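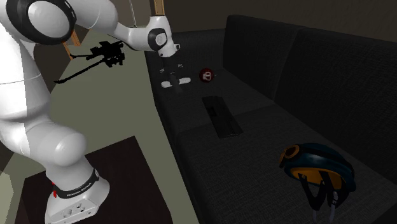
A Franka Emika arm on a dark, square-topped stand.

The Long Table at Witov

For one Saturday-sized crowd every May, the grange hall at Witov holds more people than live within walking distance of it. They come for weddings, and in Witov a wedding still means the long table.

The table is really 25 small ones pushed end to end, from the stage to the kitchen door. The couple sits in the middle of one side, with no head table and no raised platform. Parents sit across from them. Everyone else finds a place, and the late arrivals end up by the coffee urns.

The town has 1,279 residents, and most of them have eaten at the long table at least once. Invitations are printed for family and friends who have moved away. Everyone in town is told at the post office.

The custom is older than the hall. Families who settled the valley held their wedding meals in barns, on planks laid over sawhorses. When the hall was built, the planks came along, and a few of them are still stored under the stage. The folding tables replaced them after one bride's veil caught on a nail.

Food is cooked at home and carried in. A sheet of paper goes up inside the hall door three weeks ahead, ruled into columns for meat, potatoes, salads and bread. Nobody signs up for dessert, as the cake is left to Primness, the bakery on the corner across from the feed store. Primness makes one kind of wedding cake, a yellow layer cake with boiled icing, and will add a filling if asked. Raspberry is the usual choice. Lemon has been gaining.

Couples who want something larger now drive to Urquhart, where a converted dairy barn rents for $2,000 a night, tables and linens included. The Witov hall costs far less, but the renters have to sweep it. Several recent couples have used both, with a dinner and band in Urquhart and a noon meal at the long table the next day for the older relatives.

Ceremonies have changed more than the meal. The church at Grokia, four miles up the county road, used to handle nearly all of them. It now shares its pastor with two other congregations, and a morning service there has to be set months ahead. Some couples marry in a backyard or beside the creek and go to the hall afterward. The church bell is still rung if someone calls to ask.

Music starts when the plates are cleared. The tables along the east wall are folded first to make room, and the first dance is a waltz. After that the band plays what it knows. Children are allowed on the stage until the drummer objects.

By 10 p.m. the leftovers have been divided into whatever dishes are closest. Getting the dishes back to their owners takes most of the following week. Unclaimed ones go on the shelf above the hall sink, where there is currently a blue roaster with no lid.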